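Two arms, one floor, July update

Right, quick one before work. Muli is back up. Both arms moving, nothing smoking.

Where we left off: the left arm kept dropping off the bus whenever the shoulder moved past a certain point. I'd blamed the servos. Swapped one. Blamed the power supply. Swapped that as well (cheers Yufang for the loan, you'll get it back, promise). It was the crimp on the data line, third joint. One bad crimp. Two evenings gone.

Since then:

Reprinted the pale gripper parts with more infill because the old set cracked at the screw holes. Slower but they don't flex now. 127 grams of filament for the whole lot including the one that came off the bed at 2am.

Camera mount moved back 6 mm. The old position meant the fingertips filled the picture as soon as they closed and you couldn't see what you were grabbing.

Cable still a mess. It needs slack for the wrist to roll but too much slack and it hangs where the other arm wants to go. Akinyi says run it down the inside of the forearm. She's right, I just dont want to take the forearm apart again.

Software is the same Climen branch as before plus Jaruwan's fix for the timing. The two cameras were drifting apart so by the end of a long run the arms were learning from slightly different moments. Now they stay together. Reading her changes took me longer than she took writing them.

So now it's cloth. Cloth is horrible. Blocks were fine, cups were mostly fine, cloth is a different thing altogether. Driving both arms by hand I can get a fold I'm happy with maybe one go in three, and I've been folding trousers my whole life. Fingers slide off, or pinch two layers when you wanted one. I put thin rubber on the tips last week, bit better on twill, no help at all on anything slippery.

Want 200 decent demos before I train anything. At 30 so far. Mornings only, the sun comes in low after that and teh exposure goes all over the place - though it's not great in the mornings either.
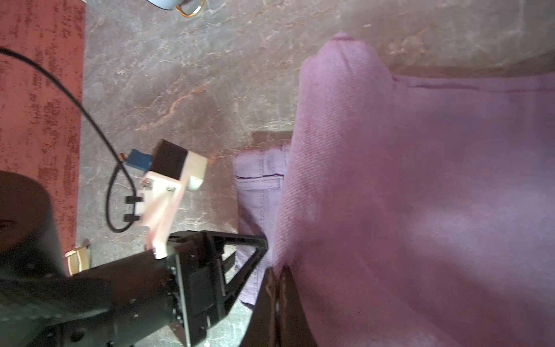
Wrist cam, black gripper on the pink twill. Other arm up on the marble with its cable doing what it likes.

Next job is fixing the exposure instead of leaving it on auto, and then the forearm, probably, if I run out of excuses. Awuor asked for the print files, I'll put them up once I've redone the clip that holds the cable. Current one needs a hair dryer to get on.

Also if anyone has a spare crimp tool that's any good, shout. Mine's going in the bin.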